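Perkis 60 Mesh Task Chair

3 min read

The Perkis 60 is a mid-back office chair for desks, meeting rooms and study corners. It comes assembled except for the casters, which push in by hand. Brateck has sold it since September as the replacement for the Perkis 4.

The base has a spread of 70 cm. The standard casters are hard nylon and are meant for carpet. For wood, laminate or tile, order the soft-tread set, part Werkus S, and state the floor type when you place the order. Mixed sets are not supplied. 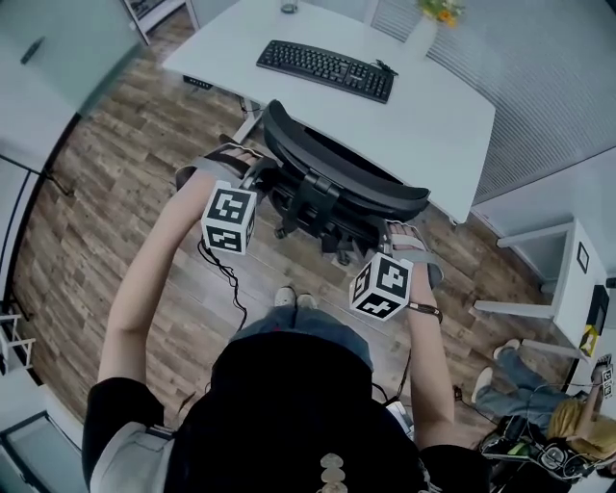 Moving a mesh-back chair across a plank floor.

Seat height is set with the lever on the right. The lever on the left locks the tilt. Turn the round knob under the seat clockwise to stiffen the recline — a heavier user will want several full turns. The lumbar pad slides up and down behind the mesh and can be taken off.

Armrests are a separate item. They bolt to the seat plate with the hex key in the box and can be added later. Check the height of your desk first if you want the chair to slide all the way under.

Clean the mesh with a damp cloth and mild soap. Do not use bleach or solvent cleaners. Pull the casters every few months and clear out hair and thread. Tighten the seat bolts after the first two weeks of use, then once a year.

The frame and gas lift are covered for 4 years. Mesh and casters are covered for one. Keep the order number, as claims can't be opened without it. Spare parts are held at the Keogh warehouse and ship separately from chairs.

For orders of ten chairs or more, write to Wing-sze Yen in contract sales.

Related items
Werkus S soft-tread casters, set of five
Perkis fixed armrests, pair
Keogh floor mat, clear
Brateck footrest, tilting

Contact | Delivery and returns | © Brateck | Back to top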